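Notebook, March, 4:40 pm

Seal creep, round 2. The Havley pouches lost less moisture than the Coninine ones again, which would be great news if Coninine weren't the ones paying for the film. Set 8 went into the humidity box this morning. The box reads 51 percent and has read 51 percent since I started here, so make of that what you will.
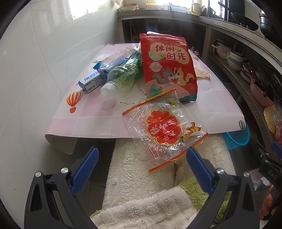

Tillimbridge wrote back after lunch that our zippers fail at the corners because we close them from the middle, and would we kindly stop. Fair. I close them from the middle.

To do: redo set 8 from the left end. Find the other hygrometer.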